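**Genlow** – recetario abierto de pan de masa madre, en texto plano. Última revisión: 2020-01-25.

¡Qué ganas teníamos de publicar esto! Genlow reúne más de 50 recetas de pan en ficheros `.md`, con las cantidades en porcentaje panadero para que puedas escalar cualquier hogaza sin sacar la calculadora cada dos por tres.

## Qué hay dentro

- `masas/` – centeno, espelta, trigo duro y mezclas
- `madres/` – cómo arrancar y refrescar el cultivo
- `notas/` – apuntes sueltos de horneado (¡aquí hay joyas!)

Las recetas de centeno son de Ottar Fagerlund, que las fue anotando en Nakness durante dos inviernos. Las de trigo vienen casi todas de Wenjie Tan. Su hogaza de Eltham, con tres pliegues y noche entera en la nevera, es mi favorita con diferencia.

## Formato

Cada receta empieza con una cabecera como esta:

```
nombre: Hogaza de Eltham
hidratacion: 72
sal: 2
fermentacion: fria
```

La sal va siempre sobre el peso total de harina, incluida la que aporta la masa madre. En octubre cambiamos `reposo` por `fermentacion`; si tienes una copia antigua, renombra el campo y listo.

## Pendiente

- Pasar a limpio los panes planos
- Unificar «pliegue» y «doblez» (gana «pliegue», creo)
- Traducir las notas de Ottar sobre el centeno escaldado
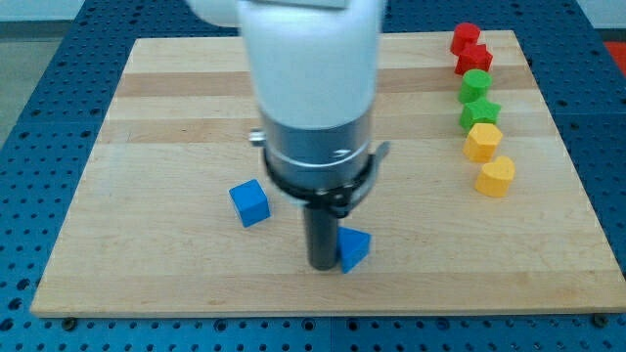 *Prisma triangular azul y tablero de madera.*

## Colaborar

Manda tu receta aunque esté a medias – las migas apretadas también enseñan muchísimo. Una receta por fichero, nombres en minúscula y sin tildes. Licencia CC BY 4.0.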